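Pedestal table

A pedestal table is a table whose top is carried by one central support instead of legs at the corners or edges. The support is called the column or pedestal, and it stands on a base that spreads the weight over the floor.
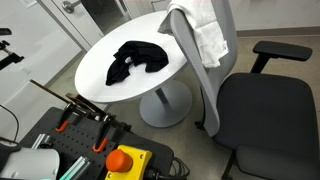

Tables of this kind are found in dining rooms, cafés, waiting rooms and offices. The top may be round, oval or square, though round tops are the most common because the distance from the column to the edge is the same on every side. Older tables usually stand on three or four carved feet. Many later ones have a flat disc, as with the round white table shown, where a short gray column rises from a wide circular base of the same colour. Makers often match the column and base in this way and give the top a different finish.

History

Small tables on a single column were used in European houses for serving tea and holding candles. Many had a hinged top that could be tipped upright, so that the table could be kept against a wall. Larger versions for dining came later, some with two or more columns under a long top. In the twentieth century, cast metal and moulded plastic made it possible to produce the column and base with very few joints.

Construction

The top is normally screwed to a plate or a cross-shaped bracket, known as a spider, fixed to the head of the column. A steel rod may run through a hollow column and hold the plate, column and base together under tension. Bases are made of cast iron, steel, aluminium or timber. A light base may need extra weight inside it.

Stability

A pedestal table tips when a load near the rim moves the combined centre of gravity beyond the edge of the base. A wider or heavier base makes this less likely. The furniture maker Wevo tests its café tables by hanging a 57 kg weight from the rim, and repeats the test 250 times on each sample. Disc bases sit badly on uneven floors, and adjustable feet are often fitted under the edge. The Runance range has 6 such feet on its larger models.

Use

With no corner legs, chairs can be placed anywhere around the top and pushed well in. The main drawback is that the base can get in the way of sitters' feet. Tops meant for 8 or more people are usually given a second column.

See also

Drop-leaf table
Gateleg table
Trestle table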